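Ticket: Trajectories drift off on plain tabletops (Kasside recordings)
Project: Jornora
Component: tracking / demo import
Status: Open, workaround in place
Opened: Mar 20, 2022

Right, opening this properly so it stops living in my notebook. I'm on the hand-held side of Jornora: we record demonstrations with the hand-held gripper, recover the path the hand took from the video, and train the policy on those paths. Most of it has been behaving. The Kasside batch hasn't.

Symptom: on import, the recovered path starts fine and then slides sideways, usually in the first couple of seconds, while the hand is lowering towards the table. The height estimate goes a bit later. When you play the path back on the arm in the simulator it closes its fingers well short of the object, or off to one side of it, and carries on as though it had picked something up.

I recorded 300 demos at Kasside and 79 of them get thrown out by the importer. Another 9 get through and are plainly wrong when you look at the plots, which bothers me much more than the 79! A rejected demo costs me an afternoon. A bad one that slips into training costs us a result.

What I've tried so far, in the order I tried it:

1. Re-ran the importer with no changes. Same 79 fail, same places. So it isn't random, good.

2. Checked the clock offset between video and motion sensor. I had high hopes for this one (it was the December problem, for anybody who remembers) but the offsets are all sensible and nudging them makes the good demos worse.

3. Recalibrated the lens from scratch and imported again. Four of the 79 came back. I then lost two that had been fine. Put the old calibration back.

4. Turned the feature limit up to 800 per frame. This helped the recordings from the shelf and did nothing at all for the table ones. Looking at the debug output, it never gets anywhere near 800 on the table, so of course raising the ceiling did nothing. Should have looked at that first.

5. Looked at where the features it does find are sitting. This is where it got interesting. With the hand low and level, a big share of them are on the gripper fingers: screw holes, the edges of the pads, the scruffy bit along the bottom of the lining. Those move with the camera, so as far as the tracker is concerned nothing is moving. The rest are strung along the wood grain, and grain is rotten for this, one bit of a straight line looks like the next bit of the same line. 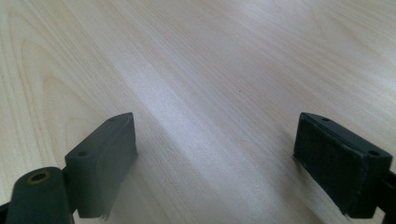
So my working theory is two faults leaning on each other. The tracker latches on to the fingers and decides we're standing still, and whatever is left over is too samey to argue with it. The motion sensor says otherwise, the filter splits the difference, and off we slide. It fits with the drift mostly following the grain direction, though I've only checked that by eye on a dozen plots, so don't quote me.

The reflection on the tabletop can't be helping either. A soft highlight like that travels with the viewpoint and not with the table. I haven't tested it separately.

6. Masked out the fingers. We do have a mask, it turns out to be the one drawn for the old Rakow pads, and those were shorter. The top part of the current pads sticks out past it, including the upper screw holes. I drew a new one with the fingers fully open, re-imported, and 52 of the 79 now pass. Very pleased with that -- I made a cup of tea and everything.

7. Of the 27 left, most are demos where the fingers close early. The mask is fixed and the fingers aren't, so as they come together they wander out of it. I tried one big mask covering the whole sweep, but it blots out so much of the lower view that some previously good demos started failing. Not a fix.

8. The 9 sneaky ones: seven now come out right with the new mask, two are still wrong and still accepted. I've pulled both by hand.

Workaround for anyone recording this week: start each demo with the hand up high and look around the room a bit before going down to the table. Put a printed mat down if the task allows it. I know the whole point of the Kasside set was bare surfaces, so please note it in the log if you use one, or we'll be comparing two different things later on.

Still to do:

- Mask that follows the finger opening. We already record the width for every frame, so it should be a matter of interpolating between a few hand-drawn shapes. I'll have a go.
- Importer check comparing visual speed with the motion sensor and rejecting when they disagree for too long. That ought to catch the last two.
- Re-run the Paquette set with the new mask. It passed at the time, but it used the same short mask, and I'd like to know whether any of those were sneaky as well. If they were, the success numbers in the draft need redoing, sorry in advance.
- Table test with the blinds down, same motion, to see what the highlight is doing.

Leaving this open. The new mask is on the shared drive next to the old one. Please don't overwrite the old one yet, I need both for the Paquette comparison.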